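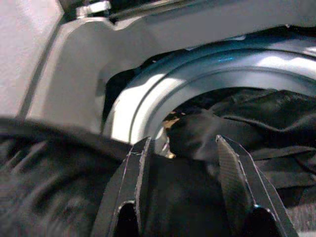
*6 min read*

**Laundry cell incident review, Clirlow site, July**

Present: Ilze Dambrauskienė (chair), Do-yoon Bae (controls), Laine Ots (cell operations), Glenys Gwilliam (site safety).
By phone: Dzintra Tamošiūnaitė (gripper hardware, Plellevia).
Minutes: L. Ots.

Meeting opened at 2:05 p.m.

**1. Previous minutes**

Accepted with one correction. Item 4 gave the hardware owner for the left arm as Kairys. Kairys supplies the arm mounts only. The fingers and pads are Plellevia parts. Corrected in the shared copy.

The open action on floor markings is closed. The open action on the spare wrist cable is carried forward.

**2. Summary of the incident**

Do-yoon read the event record into the minutes.

The cell was running the dark load unload task on Plernus software, unattended mode, with the operator at the desk outside the guard line. On cycle 1,303 the gripper entered the drum opening, closed on fabric and began its retract move. The fabric did not come free. The arm continued to pull. The force limit should have stopped the move and did not. The washer shifted forward on its feet and the machine door was pushed past its normal open position by the forearm. Laine pressed the emergency stop at the desk. The arm stopped and held position with the fingers closed.

No one was inside the guard line. No injury. The event is recorded as a safety matter because a protective limit did not act when it should have.

Damage found afterward:

- One door hinge screw bent. Door still closes but rubs at the bottom.
- Pad on the right finger lifted at one corner.
- One garment torn at a seam. It had a drawstring, which was found wrapped around a second garment deeper in the drum.
- Washer moved forward 3 inches from its floor marks.

**3. Why the pull was not stopped**

Do-yoon presented the findings so far.

The force limit for a retract move is set at 300 newtons in the cell safety file. The value loaded on the controller at the time of the incident was correct. The limit is compared against the wrist force reading after the reading has been zeroed. The zeroing step runs at the start of each grasp, before the fingers close.

On this cycle the zeroing step ran while the fingers were already pressed into the load. The drum was packed close to the opening and the approach move ended in contact with fabric. The wrist was carrying a real load when it was told to call that load zero. The load was in the opposite direction to the pull, so the whole pull range was offset by that amount. The arm could pull harder than the limit before the reported value reached it.

Ilze asked whether the offset alone explains the event. Do-yoon said no. The offset accounts for part of the overshoot. The rest appears to come from the filter on the force signal, which was lengthened in the last Plernus update to reduce false stops on wet loads. With the longer filter a quick rise in force is reported late. He has not yet separated the two effects and does not want a split recorded until he has.

Ilze asked who approved the filter change. Do-yoon said it came in with the update as a default and was listed in the release notes under motion tuning. It was not flagged as a change to a protective function. Glenys asked that this be minuted as a finding in its own right. Agreed.

Glenys asked why the arm's built-in joint limits did not stop the move. Do-yoon said the joint limits protect the arm, and no joint reached its limit. They were never set to protect the washer or the load.

**4. Dark loads and fabric detection**

Laine reported that operators have been logging poor grasp choices on dark loads for some time. Black garments inside a shaded drum give the wrist camera little to work with. Folds are visible where the light catches them, but the edge between one garment and the next is often lost. The metal drum rim reflects strongly and the exposure tends to settle on the rim, leaving the clothing darker still.

Do-yoon said the depth estimate has the same difficulty. On the incident cycle the planner placed the fabric surface farther back than it was. This is why the approach move ended in contact.

Laine asked for a work light at the cell. Dzintra advised against mounting one on the gripper until the cable route is settled, as the wrist bundle is already tight. Ilze asked for a fixed lamp to be tried first. Laine noted that a fixed lamp aimed at the opening may make the rim glare worse. To be tested with the lamp in more than one position, with the results recorded against the same load.

Ilze asked whether dark loads should be removed from the task list. Laine said the customer trial depends on mixed loads and the dark loads are a fair part of it. Glenys said they may continue in attended mode only. Ilze agreed.

**5. Gripper hardware**

Dzintra had reviewed the inspection notes and the returned pad.

The pad on the right finger lifted at the corner nearest the tip. The adhesive failed. The woven face of the pad is not damaged and the backing is clean, which suggests the surface was not prepared well when the pad was last replaced. Laine confirmed the pad was replaced on site with the supplied kit. The kit instructions do not mention wiping down the finger. Dzintra will correct the instructions.

Dzintra does not think the lifted pad contributed to the incident. In her view it was a result of the pull. Do-yoon asked whether a lifted corner could catch on fabric and prevent release. Dzintra said it could, and that she could not rule out that it was already lifted before cycle 1,303. The last inspection record that mentions the pads by side is from before the replacement.

Glenys asked about the cutouts near the base of the fingers and whether a drawstring could pass through one. Dzintra said it was possible with a thin cord. She has no record of it happening. Glenys asked for covers or a written reason for not fitting them. Dzintra will answer in writing.

**6. Response to the emergency stop**

The stop worked. The arm held position with the fingers closed, which left tension in the fabric and the washer tipped slightly forward.

Laine described the recovery. Two people were needed. One held the washer while the other used the manual release on the gripper. The manual release requires reaching past the door, close to the arm, while the fabric is still under load. When the fingers opened the washer dropped back on its rear feet.

Glenys stated that this recovery is not acceptable as a routine method. Stored energy in the load was released by hand with a person in reach of the arm. She asked for a written recovery procedure before unattended running resumes, and for arm power to be locked off before anyone crosses the guard line.

Do-yoon asked whether the gripper should open on an emergency stop. Dzintra said the fingers are designed to hold on loss of power so that objects are not dropped on people. For laundry the argument is weaker. Glenys said it should not be changed without a new risk assessment. A slow relax move from the desk, backing the arm off along its last path after the stop is reset, was preferred by all as a first step. Do-yoon will look at whether the controller allows it.

**7. Washer fixing**

The washer stands on its own feet with no fixing to the floor. Laine proposed a bracket at the rear. Ilze raised the concern that a fixed washer removes the only give in the system, and a bad pull would then load the hinge, the drum or the arm. Do-yoon agreed, but said a moving washer is a hazard as well and the force limit has to be right in either case.

Decision: bracket to be fitted, but only after the force limit is verified by a pull test against a fixed scale.

**8. Decisions**

- Unattended mode suspended for all loads until items 3 and 6 are closed.
- Dark loads permitted in attended mode at reduced speed.
- Zeroing step to run at a fixed point outside the drum, with a check that the fingers are clear.
- Force filter returned to the earlier setting. Extra false stops are accepted for now.
- Garments with drawstrings to be left out of loads until further notice.

**9. Actions**

| Action | Owner | Status |
|---|---|---|
| Move zeroing step and add clear check | Bae | Open |
| Separate offset and filter effects, report | Bae | Open |
| Pull test against fixed scale | Bae, Ots | Open |
| Relax move after stop, feasibility | Bae | Open |
| Lamp positions on the same dark load | Ots | Open |
| Replace hinge screw, check door alignment | Ots | Open |
| Add pads, by side, to the inspection sheet | Ots | Open |
| Revise pad kit instructions | Tamošiūnaitė | Open |
| Written answer on cutout covers | Tamošiūnaitė | Open |
| Recovery procedure and lock-off step | Gwilliam | Open |
| Ask Plernus to flag changes to protective functions | Dambrauskienė | Open |
| Spare wrist cable | Ots | Carried forward |

**10. Other business**

Glenys asked that near misses be entered on the same form as incidents. Laine said operators find the form long and skip it. Glenys will send a shorter version for comment.

Dzintra asked for the torn garment to be kept with the drawstring as found. Laine has it bagged in the parts cabinet.

Next meeting to be set once the pull test results are available. Meeting closed at 3:20 p.m.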